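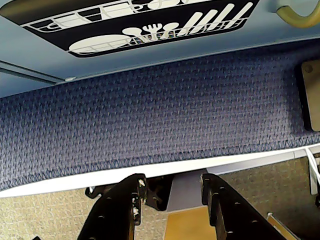

Ticket 245 – Greifer lässt Besteck fallen / Geschirrspüler ausräumen
Status: offen
Angelegt von: Gunhild Hedegaard
Zuständig: Ilaria Fontana

Hallo Ilaria,

ich mach das jetzt doch mal als richtiges Ticket auf, im Chat geht es ja immer unter. Kurzfassung: Unser Hirkow räumt Teller inzwischen ganz ordentlich aus, aber beim Besteck komme ich nicht weiter. Gabeln gehen noch, Löffel so halb, und Messer sind eine Katastrophe. Er fasst hin, die Finger schließen, er fährt hoch, und dann rutscht ihm das Ding auf halbem Weg zur Schublade weg. Gestern lag am Ende mehr auf dem Boden als in der Schublade (ich habe inzwischen eine alte Decke davorgelegt, wegen der Fliesen).

Was ich schon probiert habe:

Neu gestartet, klar. Kein Unterschied.
Greifkraft eine Stufe höher. Die Messer halten etwas besser, dafür hat er mir einen Plastiklöffel krumm gedrückt.
Besteckkorb nach vorne gestellt statt hinten links. Bringt ein bisschen was, glaube ich, aber vielleicht bilde ich mir das auch ein.
Küchenlicht aus, nur Tageslicht. Schlechter!

Softwarestand ist 3.23, die Handkamera habe ich vorher abgewischt. Log hängt am Ticket. Wenn du noch was brauchst, schreib einfach.

Gunhild

Antwort von Ilaria Fontana

Hallo Gunhild,

danke, das Log war hilfreich. Ich habe mir die Greifversuche angeschaut, und zwei Sachen fallen mir auf. Erstens greift er die Messer fast immer ganz oben am Griffende, da hat er natürlich einen langen Hebel gegen sich. Zweitens stehen sie bei dir wohl ziemlich dicht nebeneinander, und dann erwischt er gern zwei auf einmal. Das eine hält er, das andere wackelt mit, und am Schluss verliert er beide.

Magst du bitte zwei Dinge testen? Im Menü unter Greifen die Option "Griffpunkt tief" einschalten und danach die Hand neu kalibrieren, in der Reihenfolge. Und beim Einräumen die Messer einzeln in die Fächer stellen, mit etwas Luft dazwischen. Die Greifkraft bitte wieder auf Standard zurück.

Viele Grüße
Ilaria

Antwort von Gunhild Hedegaard

So, alles gemacht. Griffpunkt tief ist an, Kalibrierung ging beim zweiten Anlauf durch (beim ersten kam Fehler 209, der war nach dem Neustart weg). Und siehe da – die Löffel klappen jetzt! Durchgehend, den ganzen Korb. Ich stand daneben und habe mich gefreut wie ein Kind.

Messer sind besser, aber gut ist was anderes. Wenn sie einzeln stehen, holt er sie raus. Sobald zwei aneinander lehnen, überlegt er ewig, fährt hin, fährt zurück, und irgendwann meldet er "Objekt nicht erreichbar". Das Ausräumen hat heute insgesamt 23 Minuten gedauert. Von Hand bin ich fertig, bevor der Kaffee durchgelaufen ist.

Amber meinte übrigens, bei ihr im Heywood-Testhaushalt wäre es genau umgekehrt, da gehen die Messer und die großen Platten nicht. Liegt das am Korb? Sie hat so eine flache Besteckschublade oben in der Maschine, ich hab den klassischen Korb unten.

Antwort von Ilaria Fontana

Ja, der Korb spielt mit rein. In der flachen Schublade liegt alles, da muss er von oben greifen, das ist eine ganz andere Bewegung. Bei großen Platten ist die Öffnung der Finger das Problem, am Rand geht es, flach von oben keine Chance. Ich habe Ambers Fall mit deinem verknüpft.

Zu den aneinander lehnenden Messern: Das kennen wir, und eine Einstellung dafür kann ich dir leider nicht anbieten. Rungnapa Rattanakul arbeitet an einer Version, die das vordere Messer erst ein Stück zur Seite schiebt und dann zugreift. Auf dem Prüfstand sieht das schon ganz brauchbar aus, für zu Hause ist es noch nicht freigegeben. Fehler 209 kannst du ignorieren, solange er nach dem Neustart nicht wiederkommt.

Antwort von Gunhild Hedegaard

Okay, dann warte ich auf Rungnapas Version. Ich lasse ihn bis dahin Teller, Tassen, Löffel und Gabeln machen und nehme die Messer vorher selbst raus. Ob man das schon "kann den Geschirrspüler ausräumen" nennen darf, weiß ich nicht – ich würde sagen, er hilft mit. Die scharfen Küchenmesser bleiben sowieso bei mir.

Eine Frage noch: Kann man ihm beibringen, dass er die Maschine hinterher zumacht? Er lässt die Klappe jedes Mal offen, und ich bin heute Morgen mit dem Schienbein dagegen gelaufen.

Antwort von Ilaria Fontana

Aua. Geht, unter Abläufe, "Klappe schließen", ist ab Werk aus. Vorher müssen beide Körbe ganz eingeschoben sein, sonst bricht er ab. Ticket bleibt offen, ich melde mich, sobald du die neue Version testen kannst.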